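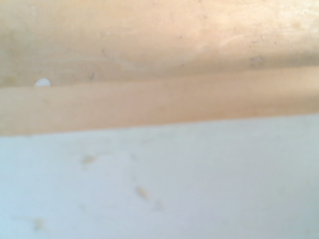

Thoa Lại wrote to us in July to ask whether the Kolell surface panel would look too yellow next to a pale wall, and it's such a good question that we've put the answer right on the page! Kolell comes in one color, a soft beige-tan with a matte finish, and it does lean a little warmer under a lamp than it does by a window (we keep one in the shop so you can carry it over and see for yourself). Each panel is 60 inches long and 12 inches deep. Orders ship in 9 days, and a small sample is yours for $2.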